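March 1, 2026

I have been learning the accordion for 2 years, which is long enough to own opinions about it and not long enough to be let near a wedding.

The instrument came from an estate sale in August. I had gone for a bookcase. The bookcase was gone by the time I'd parked, and I am a person who cannot drive home from an estate sale with an empty back seat, so I paid 700 dollars for a box that weighs as much as a four-year-old and has similar views on being picked up. The name on my receipt is Eva. I have never worked out if that was the model or the lady whose house it was, but I call it Eva either way, mostly when it's misbehaving.

People assume the hard part is the two hands doing different things. The two hands are fine. You learn to ignore the left one, the way you ignore a refrigerator. The hard part is the air. Every note costs air and every change of direction shows, and a beginner changes direction the way a student driver changes lanes. My first recording of myself sounds like a waltz being told by someone who has run up several flights of stairs.

My teacher is Jarmo Juntunen, who takes students in the room over his garage in Tavham and charges less than he should. He has one piece of advice, which he gives in different hats. "Breathe where the song breathes." "Where would you breathe if you were singing?" And once, after a long look out the window, "Maybe sing it first." I sang it first. We agreed to go back to the accordion.

He also won't let anyone practice past the point where they start getting worse. I resisted this for months. I was raised on the idea that if a thing is unpleasant you should do it longer. But he's right, and my good stretch is short: I get a decent run at a tune, then a better one, and then my fingers start writing their own material. 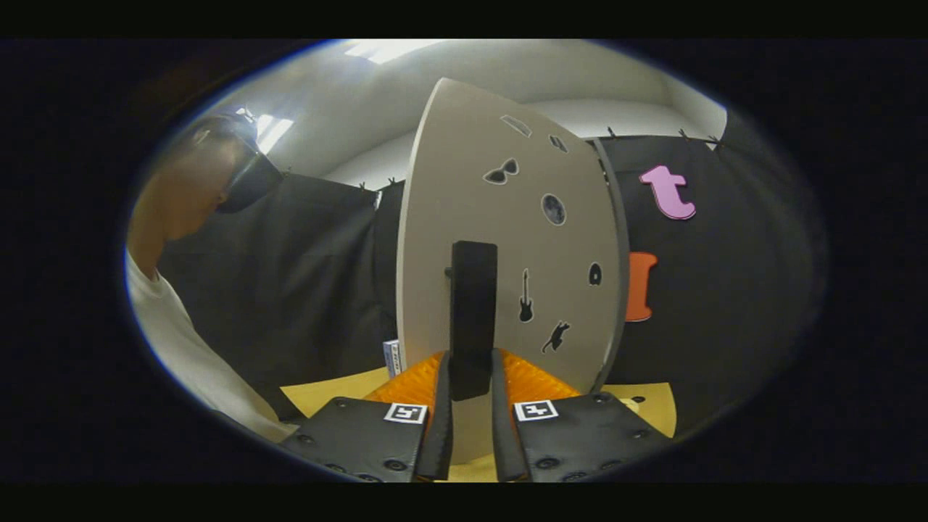
So I stop, put the straps away and make coffee, and the tune is usually in better shape the next evening than I left it. I don't understand this and have decided not to look into it.

The neighbors have been kind. The couple downstairs have a dog named Tufa who used to howl at anything in a minor key, and for a while I chose my repertoire around him. Last fall he stopped. I'd like to think I improved, but he's also getting on, and his owners mentioned something about his hearing at the mailboxes. I didn't ask a follow-up question.

What I play, since people ask: two waltzes, a polka I can manage at the speed of a funeral, half of a tango, and a slow tune out of an old songbook called "Brukia" that Jarmo photocopied for me with the last line missing. He says he knows how it ends. He's played me the ending on three occasions and it has been different each time – all of them pretty good, I have to say. I've settled on the second.

The polka is the current project. I've been told it should make people want to get up, and so far the only person it has gotten up was my sister, who went to see if the kettle was on. The trouble is a jump in the middle where the right hand has to leave a perfectly comfortable spot and land on a note it can't see. None of the notes on an accordion can be seen by the person playing it, but you only mind about this one.

Jarmo's fix was to have me play just the jump, 5 times slowly, every day before anything else. It's as dull as it sounds. I've been doing it with the TV on mute, and I now associate that interval so strongly with a man pricing antique clocks that I'm worried about what happens if I ever play it in front of people.

Which may be soon. There's an open evening above the garage next month, students only, folding chairs, somebody's lemon bars. I said I'd do "Brukia" and possibly the first half of the tango. He wrote down the polka.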